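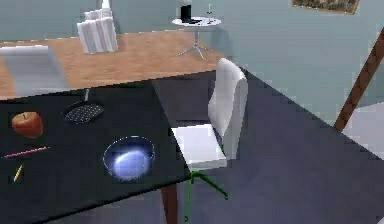 Printmaking in Context
Handout for session 5: Limited editions and what the numbers mean
Kakombridge School of Art, evening course. Tutor: Aparecida Seixas
Last revised May 31, 2019

Before the session, please read the Caldeira catalogue essay (copies in the print room, do not take them home) and look at one print you own or can get close to. A poster will do. Bring a note of everything written on it in pencil.

1. The fraction

Most of you will have seen a print signed at the bottom right with a fraction at the bottom left, something like 11/100. The usual explanation is that the lower number is the size of the edition and the upper number tells you which impression you are holding. The first half of that is mostly sound. The second half deserves more doubt than it gets.

People read 11/100 as "the eleventh one printed". It might be. In many workshops the sheets come off the press, go into a drying rack, get interleaved, get moved, get put in a pile to be trimmed and are numbered weeks later in whatever order the pile is in. With a print in several colours the sheets go through the press again for each colour, and the first sheet through for the yellow need not be the first through for the black. So "eleventh" in what sense? Ask a dealer and see what you get.

The old argument for wanting a low number comes from drypoint, where the burr thrown up by the needle wears down quickly under pressure and early impressions really can look richer. The same worry applies, less strongly, to some aquatints. It has then been carried across to screenprint, where the stencil will give you a whole edition without visible change if the printer is paying attention, and to digital prints, where it makes no sense at all. I have still seen a gallery put a higher price on the low numbers of an inkjet edition. Someone paid it.

2. What "limited" limits

A limited edition is a promise about the future. The artist or publisher undertakes not to make any more. What you should ask is: any more of what, exactly?

Take the Groteo portfolio, which we shall have on the table. Kiprono Lema made a set of linocuts there. The published edition is 100, on a heavy cream paper. Reasonable enough. But the same blocks were also printed on a thin Japanese paper in an edition of 12, with Roman numerals, and there is a later offset version in 500 that was folded into a magazine. None of these is hidden. They are all listed if you know to look. But the label on the wall at Runside said "edition of 100" and left it there, and a visitor would go home thinking that 100 sheets of paper in the world carried that picture.

I am not accusing anyone of lying. The label was correct by the customs of the trade. My complaint is with the customs.

Things that can sit outside the stated edition:

Artist's proofs (A/P, or E/A if the printer was trained in the French way). Once these were working sheets. They are now nearly always identical to the rest and are simply a second, smaller edition belonging to the artist. A tenth of the main edition is often given as the proper share. Do not assume anybody checked.

Printer's proofs (P/P). Given to the workshop, sometimes as part payment.

Hors commerce (H/C). Literally "not for trade". You will find plenty of them for sale.

Bon à tirer (B.A.T.). The sheet the artist signs off as the standard the rest must match. There ought to be one. Of everything on this list it is the one with the best claim to be interesting, as it is evidence of a decision.

Trial proofs and state proofs. Sheets pulled while the image was still changing. These are different pictures, or should be. If somebody offers you a "trial proof" that you cannot tell apart from the finished print, ask what was being tried.

Cancellation proofs. A print taken from the block or plate after it has been scored through or drilled. This is meant to show that no more can be made. Note that it shows the state of one plate on one day. It tells you nothing about photographs, scans or a second plate.

3. Signatures

A pencil signature is treated as if it had always been there. In fact it only became a general habit in the later nineteenth century, and it spread in good part for commercial reasons: photographic reproduction was getting better and the makers of hand-pulled prints needed some way to mark theirs off. Earlier printmakers who signed did so in the plate, or put a monogram in a corner, or did nothing.

So the absence of a pencil signature on an old print is no fault, and the presence of one on an old print ought to make you suspicious.

On modern work the signature tells you that the artist had the sheet under their hand for a second or two. It does not tell you who cut the block, mixed the ink or turned the wheel. Some artists do all of this. Some do none of it and have never claimed otherwise. The trouble comes with reproductions of paintings, printed commercially and then signed in pencil, so that they pick up the manners of an original print. The word to look for is "giclée", which means an inkjet print. It can be a very good inkjet print. The French does not improve it.

Fahad Afridi, who will join us for the second half, disagrees with me about this and thinks that the line between original and reproductive prints stopped being useful long ago. He makes his images on a screen, so there is no painting for the print to be a copy of. That is a fair point and you should press us both on it.
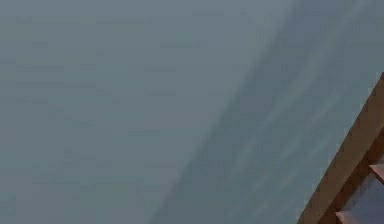
4. Certificates

A certificate of authenticity is a piece of paper. It is worth what the person who signed it is worth, and less than that if it can be separated from the print. Read it for the following and note how many are missing:

the artist's name and the title
the technique, in words that mean something ("mixed media print" does not)
paper, and size of both image and sheet
the edition, with all proofs stated
the name of the printer and of the workshop
the year the block, plate or file was made, and the year of printing, which may be far apart
what became of the block, plate or file

The last line is left off more often than any other. With digital editions I have only once seen it dealt with in full. Valquíria Fontes, when she published with Caldeira, stated that the file would be kept and could be used to replace a damaged sheet if the damaged one was sent back and destroyed. You may like that or not. At least it was written down where a buyer could read it.

5. Does it matter?

Some of you will be thinking that if the print is good then none of this should bother us. I have sympathy with that. A woodcut is not made better by there being only 12 of it, and some of the finest prints ever made were run off until the block gave out. The limit on the number is there to hold up the price. That is a perfectly ordinary thing to do, but it should be called by its name, and a good deal of writing about prints dresses it up as a matter of quality or even of respect for the medium.

Against this, Alcides Lacerda argues in the catalogue essay that the small edition gives the printer time. If you only need a few, he says, each one can be wiped, looked at and thrown away if it is poor. I would find this easier to believe if he gave an instance of sheets being thrown away. He does not. Read his third section closely and mark where he moves from what workshops could do to what he says they did.

There is also the plain matter of stamina. Hand-burnished relief printing is slow and it hurts, and an edition may stop where it stops on account of somebody's shoulder. I have never seen that on a label either.

6. For discussion

Look at your pencil notes. How much of what is written there could you check for yourself, and how?

Should Runside have mentioned the magazine version of the Lema linocuts? Would you have paid less? Would you have been right to?

An artist dies having signed part of an edition. The family stamps the rest with an estate stamp and sells them at a lower price. The sheets came from the same press in the same week. What is the difference in price a payment for?

An artist returns to an old block and prints it again in a new colour, as a new edition. Is the earlier promise broken?

7. Written task

Write a wall label for one print, fit to hang beside it, which says everything you know about how many exist and admits what you do not know. Keep it short enough that a person standing up would read it. Most people find the admitting harder than the shortness.

Hand in by the end of the first session in September. Handwritten is fine if I can read it. Please do not send photographs of the print through the post in a tube.

Reading in the print room: the Caldeira catalogue; the Groteo workshop ledger (photocopy, some pages faint); the Runside price lists, which are worth comparing year by year.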